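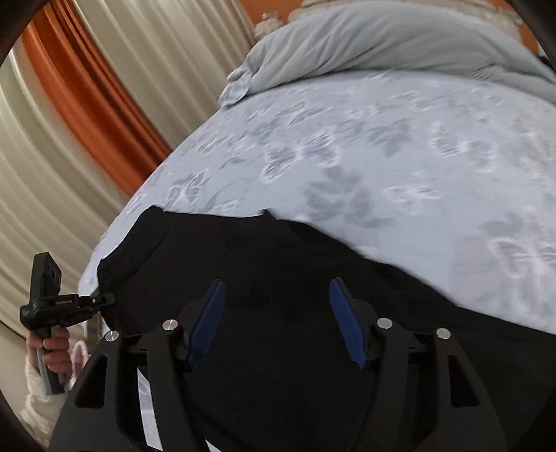
Progress report to the Hastance Fund, May
Home Linens and Laundry Help, Foster House

Dear friends at Hastance,

It has been a full spring, and I have been putting off this report for the plain reason that every time I sat down to it there was another basket to fold. I'll try to take things in order, though I make no promises.

## Bedrooms

When we wrote to you last, the beds upstairs were made up with whatever came out of the hall closet, and what came out of the hall closet was often a fitted sheet for a bed we no longer own. Your grant let us start over properly. We have now finished 20 beds, which is every bed in the main house and all but a few in the annex. Each one has a mattress cover, two sets of sheets, a blanket and a bedspread, so one set can be in the wash while the other is in use.

The butterfly bedspreads have been the great success of the year. We had a long back-and-forth over them, as some of us thought the residents would want plain colors, and I will admit I was on the plain side. The pale gray with the butterflies won out, and I'm glad it did! It sits nicely against the orange wall, and it goes with the cream headboards too, the ones with all the carving and scrollwork that came to us with the house. Those headboards are a trial to dust (an old soft toothbrush gets into the curls better than any cloth I've tried), but they do make a room feel like somebody's bedroom, and we have decided to keep every one of them.

Pale bedspreads do show things. Lint from dark laundry is the worst of it. Black clothes and black fabric of any kind tend to get dropped on the bed straight from the dryer, and if they're left there until evening the spread needs a going-over with the lint roller. We have asked that dark loads be folded first and put away first, and most days that is how it goes.

## Folding and putting away

This is the part of the work I most wanted to tell you about. The folding hour now runs every weekday afternoon at three, right in the bedrooms, with the bed as the table. We had tried it downstairs on the dining table and it never took. People would fold beautifully and then the piles would sit there until supper, when somebody had to move them to the sideboard, and from the sideboard they went who knows where. With the folding done on the bed, the drawer is a step or two away.

The order we have settled on, after a good deal of trial, is this:

- Make the bed first, with the spread pulled smooth and the pillows up by the headboard.
- Bring up one load at a time.
- Shake out each piece and lay it flat before folding. Soft black things are hard to read when they're crumpled, and you can lose a sleeve in there.
- Put away the whole load before going down for the next.

It sounds like very little written out. In practice it took most of the winter to get everyone doing it the same way, and there are still afternoons when three loads end up on one bed and we all just laugh and dig in.

## The laundry room

The two washers bought with the first payment are running well. The dryer is less of a happy story. The Kuvley we had been nursing along since before your time finally gave out, and for a good part of the season we hung things on lines in the back porch, where they took forever. The replacement is in now. We moved 200 dollars over from the hanger and hamper line to cover the hookup, as we discussed by phone, and I've marked it on the budget page so it can be found easily.

The new shelving from Palaniappan Supply is up along the long wall. We ordered 5 units and could have used one more, but the doorway would not allow it. Sheets are on the left by bed size, towels in the middle, and blankets up high where they only come down when it turns cold.

## What is still to do

The last annex beds are waiting on mattresses. The covers and sheets for them are bought and sitting on the shelf, so those rooms should go quickly once the delivery comes. We would also like to replace the pillows in the oldest rooms, as several have gone lumpy past the point where a good shake helps. I have not put in for that yet and would be glad of your advice on whether it belongs in this grant or the next.

One more request, a small one. If the fund can spare them, we would happily take over a dozen mesh bags for socks and small things. Ours have worn through at the zippers, and the sock drawer upstairs has become a sad place.

The budget page and the receipts are in the same envelope as this letter. Do come by at three some afternoon if you're in the neighborhood, and we'll hand you a pillowcase.

With warm thanks,

The household office, Foster House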